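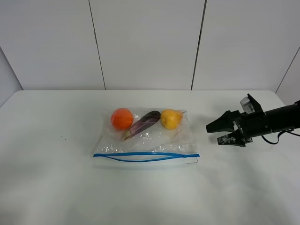

The bag that comes back

Alina Sârbu washes her zip-top bags on the same night she does the sheets. They go into the sink after the dishes, get turned inside out, and dry over the handles of wooden spoons stood up in a jar. She has been using one set since September and has thrown out 2.

Sârbu runs the produce counter at Tavinside, a small grocer that sells most of its fruit and vegetables unpackaged. Customers bring their own containers. A few bring jars, plenty bring cloth, and a large share bring the ordinary clear bag with a coloured zipper that was already in a kitchen drawer.

"People apologize for it," she says. "They think they should have bought something nicer. I tell them the bag they own is fine."

The shop keeps a tally on a clipboard beside the scale. On 31st July it stood at 2061 bags brought in and filled again, all since the clipboard went up. Sârbu had guessed it would reach 200 before people lost interest.

Filling a bag with mixed produce takes a little thought. Soft things bruise against hard ones, so Sârbu lays a bag flat and puts the pieces side by side in a single layer. Long vegetables such as eggplant go in on an angle if they won't fit straight. She leaves the zipper open a few centimetres for the walk home.

What happens in the kitchen matters more. Myrtle Crenshaw teaches a home storage class in the room above the shop, and she spends most of the first hour on getting things out of the bag again.

"It's for carrying," Crenshaw says. "Then you unpack it."

Tomatoes she keeps on the counter, stem side down, out of the sun. Pears stay out until they give a little near the neck, then go in the fridge. Eggplant she likes somewhere cool and uses within a few days. Ripening pears give off ethylene, a gas that speeds up whatever is stored beside them, and a sealed bag holds it in. Moisture collects in there too, and a wet stem end is where mould usually starts.

Her students argue about the fridge. One couple kept their tomatoes in the crisper for years and still do.

For washing, Crenshaw uses warm water, a drop of dish soap and a soft cloth, with a cotton swab for the zipper track. Any bag that has held raw meat goes in the garbage. So does one with a split seam or a seal that pops open when pressed.

Tavinside sells replacement bags singly from a box under the counter. Sârbu says the box has lasted longer than she expected, and she hasn't put in another order.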